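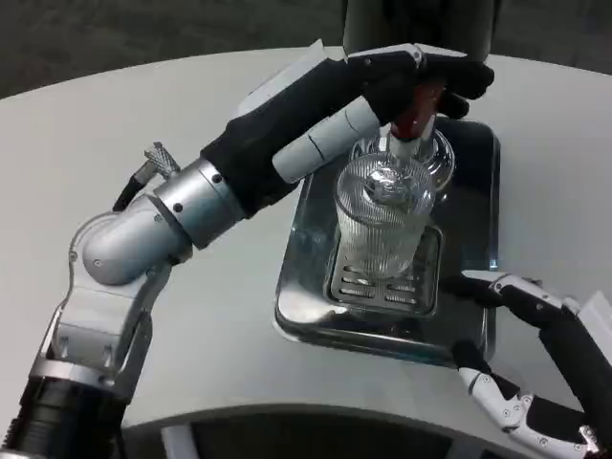 The Tritedden hospitality training center has approved a budget plan for two-armed service robots at its beverage stations, with the first purchase expected in August. The plan covers 2 units, the replacement hands and gloves that go with them, and a service agreement to run for 26 months from the date of delivery.

The center selected the supplier, Gurach, after a review of three written proposals. A second firm, Dimaculangan, will provide the round tables, drip trays and glassware racks at which the robots will work. Installation and staff instruction will be handled by Fistonska, which already maintains the center's dishwashing and refrigeration equipment.

According to the planning document, the largest single cost after the robots themselves is the hands. The budget assumes that the gloves will need regular replacement, and that each hand will be taken out of use for inspection after 871 hours of operation. A spare pair is to be kept on site so that a station does not have to close while a hand is being serviced.

"The purchase price was the easy part of the discussion," the center said in a written statement. "Most of the review was spent on what the equipment will cost us to keep running once it is here."

Bottle handling was given particular weight in the selection. Suppliers were asked to show that their machines could take hold of a glass bottle by the neck, lift it from a metal tray and set it down again upright. Ribbed and smooth glass were both included in the requirements - the center's bars use a mixture of the two, and buying new bottles to suit the machines was ruled out at an early stage. Trays with a polished finish were also specified, as these are standard at every station in the building and reflections from them had been raised as a concern by instructors.

Under the plan, the robots will be used for setting out, clearing and restocking. Pouring for guests will remain with students and staff. The center stated that no teaching positions are to be reduced and that the equipment will be paid for from the capital fund, with running costs charged to the beverage program.

Delivery will take place in two stages. The first robot will be placed in the practice bar on the lower level, where it is to work for 7 weeks under supervision. The second will be ordered only after breakage, downtime and cleaning time at the first station have been reviewed. If the results do not meet the terms set out in the contract, the center may cancel the second unit without a fee.

Several items remain open. The practice bar will need one additional electrical circuit, and the carpet behind the counter may have to be replaced with hard flooring before the health inspection. Neither cost is included in the approved figure. Insurance has been quoted for the first unit only, and a quote for the second will be requested at the end of the supervised period.

The center also intends to set aside paid hours for staff instruction, a line that was missing from the first draft of the budget. Each bar instructor will attend a session on stopping the machine, changing a glove and cleaning the table surface between classes. Fistonska is to keep a technician on call until 10 p.m. on evenings when the practice bar is open to the public.

Copies of the equipment plan are available at the front office. Written comments will be accepted until the end of the month.

Shares: 26
Comments (4)

barback_again
Glad to see the spare hands in the budget from the start. At my last job we bought a glass washer with no spare parts and it sat under a sheet all winter.

Tritedden alum
Does the figure include the flooring or not? It says the carpet "may" have to be replaced. Anyone who has worked behind that counter knows it has to go, robot or no robot.

mossycreek
@Tritedden alum it says neither one is included, paragraph about open items. I would guess that and the wiring come back as a separate request in the fall.

R. on the hill
I am not against it, but I would like to see the breakage numbers published when the first stage is over. Students pay a glassware fee every term and it would be fair to know.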